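Monday, bench 2, tidy-up trials

Started 9:40, after the arm had been through its homing routine twice. The first one stopped short with a joint limit warning and I restarted it without changing anything. It came up clean, so I've logged the warning and moved on.

Background for whoever picks this up next: the Kukanix project wants an answer by the end of September on whether one arm can do the boring end-of-day jobs. Putting parts back in groups, clearing a board, wiping down. The Stotura people asked the same question for kitchens, where the job is putting away cutlery and toys. We are using printed blocks for both because we can make more of them and they don't roll.

Task today is sorting by color. Blocks of one color should end up touching, and the colors should end up well apart. Shape doesn't matter for the score. Pushing is allowed and so is picking. The planner mostly chooses pushing, and I think that's right on bare wood.

Limit per trial is 100 seconds. Travel speed cap is 950 in the controller's units, same as last week. I tried 3000 once with the board clear and didn't like how the tip stopped, so I put it back.

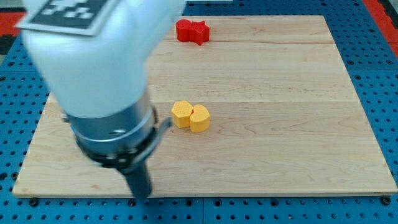

Board with yellow pair and red pair, tip over the near left. Speed cap 950.

Touching is judged from the overhead view only. That has been fine for the yellow hexagon, which has flat sides and sits square against things. The red star is harder. A point can be against its neighbor while the rest of it stands off, and the checker goes back and forth between yes and no. I'd like a small gap tolerance in there before we run a long set.

Other things noticed this morning:

The lobed shapes turn when pushed off center. The planner still expects them to go straight and then has to come back for a second push. A person would use two fingers and not think about it.

Marker tracking dropped out when I leaned over the bench with the overhead lamp behind me. Keep back from it during a run.

Clamp ring was fine at the start. Checked it again before lunch, no movement.

On the actual question, can it do the chore. With four blocks on a clean board I'd say yes, slowly. I can sort four blocks in roughly the time it takes the arm to decide on its first push. With a real bench full of screws, offcuts and a coffee cup, no, and I don't think more speed fixes that. The time goes into looking and replanning. Nesance has been quoting us a faster arm and I would hold off on it for now.

What might be worth having already is the unattended case. If the bench gets sorted overnight it doesn't matter much how long each piece takes, as long as it stops safely when it gets confused. We haven't tested stopping properly. That should come before anything with more clutter.

To do:
Gap tolerance in the touch checker
Print spares of the star and the hexagon, same filament
Ask Manalastas for the sample tray they offered, the shallow one
Write up the stop test and run it with the board clear first
Find out what the joint limit warning was

Arm parked and powered down 4:15. Log is in the shared folder under bench 2.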